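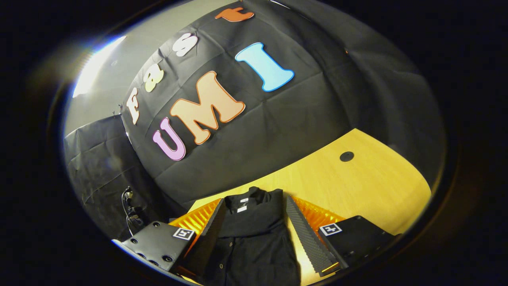 Vesna Radonjić wrote in our shared notes after the second session that a folded shirt is only good if it is still folded when somebody picks it up. We did not agree with her at first, and a large part of this report comes from that disagreement.

Project report: Folding and display for the Carkville clothing table
Group 4

1. Background

The clothing table in Carkville sells second-hand shirts every Thursday. Our task was to propose a way of folding and presenting them which a new helper can learn quickly. The budget was small, so we worked with what was there: a light wooden table, black cloth behind it and coloured foam letters.

2. Backdrop and letters

We tested grey and black cloth. The black one gave the stronger colour for the letters, and pale yellow, orange and light blue all read well on it. The small letters say "fast" and the large ones "UMI". We placed them on a curve. Benedikt preferred a straight line, and he is right that a straight line is easier to measure, but the curve stayed.

The cloth still has creases. We ironed it once and it creased again when we hung it. In the next version we would use a heavier fabric, or fix the bottom with clips.

3. Folding

The shirt is laid with its front down. Both sides are folded to the middle, the sleeves are laid flat along the back, and the bottom is brought up. Then the shirt is turned, so that the collar is at the top and the front faces the customer. The label inside the neckline should be visible, as customers look for the size before they touch anything else.

Our first method used 4 folds on the body. It looked very neat, but it opened when the shirt was lifted with one hand, which was Vesna's point. The final method has fewer folds and is less neat.

4. Problems

A black shirt in front of black cloth is difficult. On the light table the outline is clear, but when we held the shirt up against the backdrop the collar nearly disappeared. For dark shirts we recommend to keep them flat on the wood. Soft fabric also wrinkles across the body after folding, and we did not find a solution for this without an iron.

5. Still to do

Marin will write the instruction card in larger type. Zdenka has asked for a version for children's shirts, and this we have not started.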